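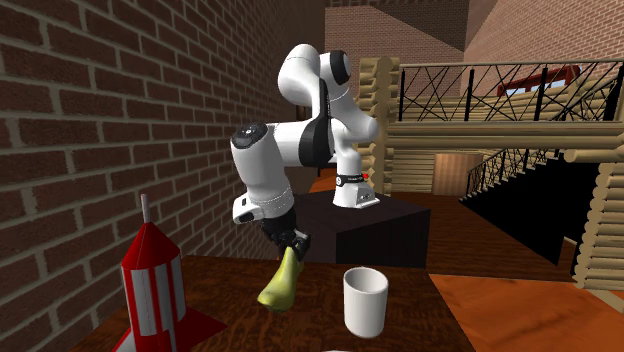 Baton teleop kit, simulation edition

Baton lets you drive a simulated arm by hand controller and save each run as a demo. The maker says new users need 5 demos per task. We doubt it. Moving a pear near a cup took our tester, Akihiko Tanabe, 11 tries before he had 3 worth keeping – and his grip still wandered.

No force feedback. Windows only. The August update fixed the lag, mostly.

Price: $1,078, controller included
Page checked 12/1/22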